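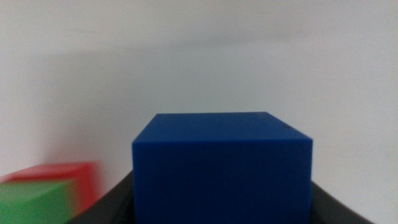
Floor Van Rooij specifies blocks for a living. Her firm, Curlow, supplies coloured cubes to kindergartens and to makers of sorting and stacking tests, and the catalogue lists 18 colours. Most orders, she said, use three: red, green and blue.

"Customers ask about colour first and edges last. I would reverse that."

The edge radius on the standard Curlow cube is 2 mm. A sharper edge chips in the tub and leaves a pale line that cannot be polished out. A softer one reduces the flat area, and a tall stack begins to creep. Van Rooij tested both on a bench in Drustham before settling the drawing, and has not changed it.

Finish was the longer argument. Her first supplier, Deligiannis, quoted for gloss. She held out for matte.

"Gloss shows every fingerprint and throws a highlight across the top face. Under a ceiling light you lose the colour. With matte, the blue is the same blue from most angles."

The drawback is scuffing. Dark marks show on a matte face, particularly near the corners, and a cloth with mild detergent removes some of them. The rest stay. Curlow does not accept returns for surface marks.

Sets are packed in cartons of 144, with each colour bagged separately. Hakari, which handles the packing, weighs every carton and opens any that falls outside tolerance. In May it opened two — both had a green bag in place of a red one.

On backgrounds she was brief. She recommends a plain, pale wall behind any work surface where colour is being judged.

"Patterned wallpaper is the worst. After that, a wall painted the same colour as one of the blocks."

A larger cube is being quoted now, in blue only.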